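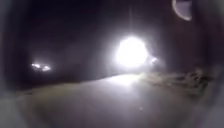

Zuditz, December

Gear > Lights > Walking and running

Plonora chest light, second version

I walk the same paved path most evenings from October to March, and for the last five weeks I have done it with the Plonora chest light. It costs $49, comes with a strap and a short charging cable, and weighs 87 grams with the strap on. I bought mine from Polák, the outdoor shop near the bus station.

The light clips to the middle of the strap and tilts through four positions. The strap goes over both shoulders and fastens on the left side. It fits over a winter coat with some length to spare. The tilt clicks are firm and I have not had one slip.

There are three levels. Low is enough for a path you already know. Medium is the one I use. High is a very white beam with a narrow center, and I would keep it for empty stretches. Anybody coming toward you gets the full force of it unless you tilt it down, and by the time you think of tilting it they have already looked away. I have been on the other end of lights like that often enough. A strong one at head height hides everything near it, including the person next to it and the edge of the path.

On medium, tilted one click down, the beam lands a few steps ahead and spreads wide enough to pick up the edges. Gray asphalt does not give you much to look at, so a wide beam matters more to me than a long one. I want to see the curb and any leaves on it before my foot gets there.

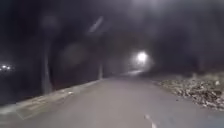
The path at night: curb on the left, tip of a white line near the bottom.

Battery life on medium was around 165 minutes each time I let it run out. The box promises more, and maybe you get more in summer. There is a small red warning when it is getting low, but it sits on top of the housing under your chin, so you have to pull the strap forward to see it.

My old light was a Jekik headlamp. It was heavier and had a warmer color, which I still prefer in mist. A headlamp also points where you look – good for finding keys, bad for talking to people. With the Plonora I can stop and chat without blinding anyone, as long as they are not shorter than me.

The button could be better. It cycles low, medium, high, off, so to get from medium back to low you have to go through high. With gloves on I often press it twice by mistake. A dimmer wheel would fix both.

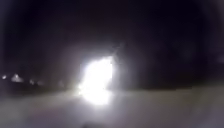
Glare ahead, with the pavement bright underneath and a dark upright shape beside it.

Good strap, good medium setting, poor button. I will keep using it for the path. For rough ground I would still take the headlamp.

Rating: 7 out of 10

Get new reviews by email once a month. Unsubscribe at any time.

Contact | Privacy | Back to top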